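Record sealing in the state of Wendard

Record sealing in Wendard is the legal process by which a court closes a person's criminal record to public view. A sealed record is not destroyed. It stays in the files of the court and the state police, but it does not appear in the background checks run by most employers, landlords and licensing boards. The process is governed by Chapter 49 of the state code, commonly called the Olari Act after the county in which the first test case was heard.

Background

Before the act, the only relief open to a person with an old conviction was a pardon from the governor. Pardons were rare and did not remove the conviction from public indexes. Declan Rakena, then a public defender in Olari County, drafted the first version of the bill and argued that a short sentence should not carry a lifelong penalty in the job market.

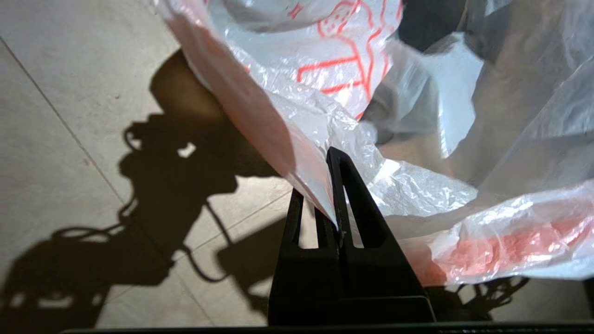
The bill failed in its first session over the question of waiting periods. A revised text, which set separate periods for misdemeanors and felonies, passed both chambers the following year and took effect in November.

Eligibility

A person may petition for sealing 2 years after completing a misdemeanor sentence, or 8 years after completing a felony sentence. Probation, parole and any period of supervised release count as part of the sentence. Unpaid court fees do not bar a petition, although unpaid restitution to a victim does. Violent felonies, offenses against children and crimes committed in public office cannot be sealed.

Procedure

The petition is filed in the court that entered the conviction. A copy must be served on the prosecutor, who may object in writing. If no objection is filed, the judge may rule on the papers alone. Contested petitions go to a hearing, at which the judge weighs the nature of the offense, the conduct of the petitioner since release and the public interest in keeping the record open.

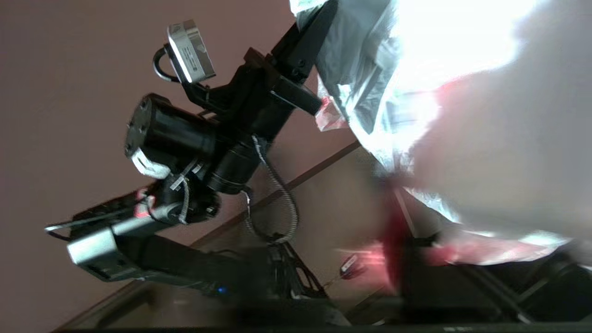
A denied petition may be filed again after one year. Either side may appeal, and the record remains open until the appeal is decided.

Case law

In State v. Gonier, the appeals court held that an arrest without a conviction must be sealed on request. Judge Beat Ammann, writing for the majority, found that the waiting periods applied to sentences only. A later ruling, Zürcher v. Board of Licensing, barred state agencies from asking applicants about sealed records – a practice that had continued on some printed forms.
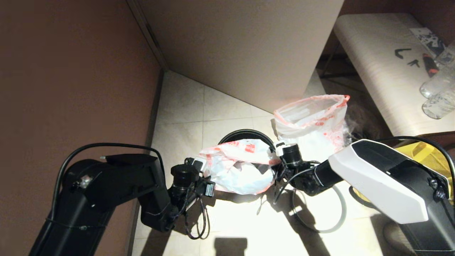
Wendard Law Library, Department of Public Legal Information

See also: Pardons; Juvenile records; Form 510 (Petition to Seal)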